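Le robot qui ne voulait plus lâcher

Trier des affaires, tu sais faire : les fruits d'un côté, les fournitures de bureau de l'autre. Pour un robot, c'est une sacrée aventure ! Il doit reconnaître chaque objet, avancer la main, refermer les doigts, viser le bon panier et puis… ouvrir les doigts. C'est cette toute dernière étape qui a mal tourné chez Bendier, un atelier de Sastton où l'on apprend le rangement à un robot appelé Steyn.

Un après-midi d'octobre, Steyn devait ranger 4 objets. Il a attrapé le premier, l'a levé au-dessus du panier, et plus rien. Les doigts restaient fermés. Pire, ils serraient de plus en plus fort !

Pourquoi ? Dans sa main, de petits capteurs mesurent la force des doigts, un peu comme ta peau quand tu tiens un œuf. L'un d'eux était en panne et répétait toujours le même message : « je ne touche rien ». Alors le robot croyait avoir la main vide, et il serrait encore. Il obéissait très bien à une information fausse – c'est fou, non ?

L'équipe a appuyé sur l'arrêt d'urgence, le gros bouton qui coupe tout. Ensuite, elle a cherché le capteur fautif parmi les 145 que compte la machine.

Fruits d'un côté, bureau de l'autre : l'exercice de tri.
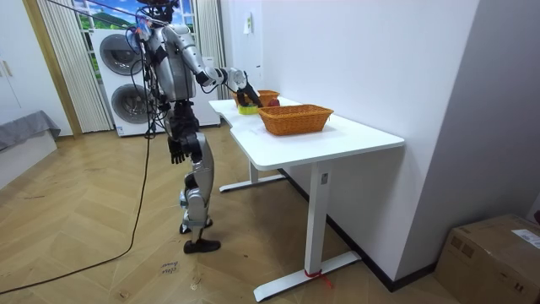
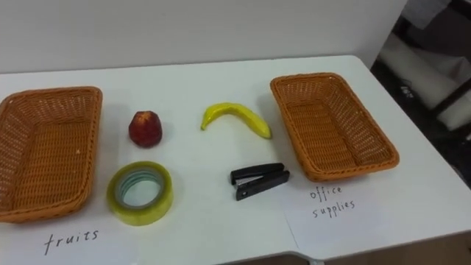

Depuis cette panne, le programme contient une nouvelle règle. Si les doigts se referment sans que le capteur sente quoi que ce soit, le robot s'arrête et attend de l'aide. On a vérifié la règle plus de 200 fois avant de lui faire confiance.

Et si un jour tu visites un atelier comme celui-là ? Reste derrière la ligne au sol, même quand le robot ne bouge pas. Un robot immobile peut repartir d'un coup ! Et on ne tire jamais sur un objet coincé dans sa main : on appelle un adulte, qui coupera d'abord le courant.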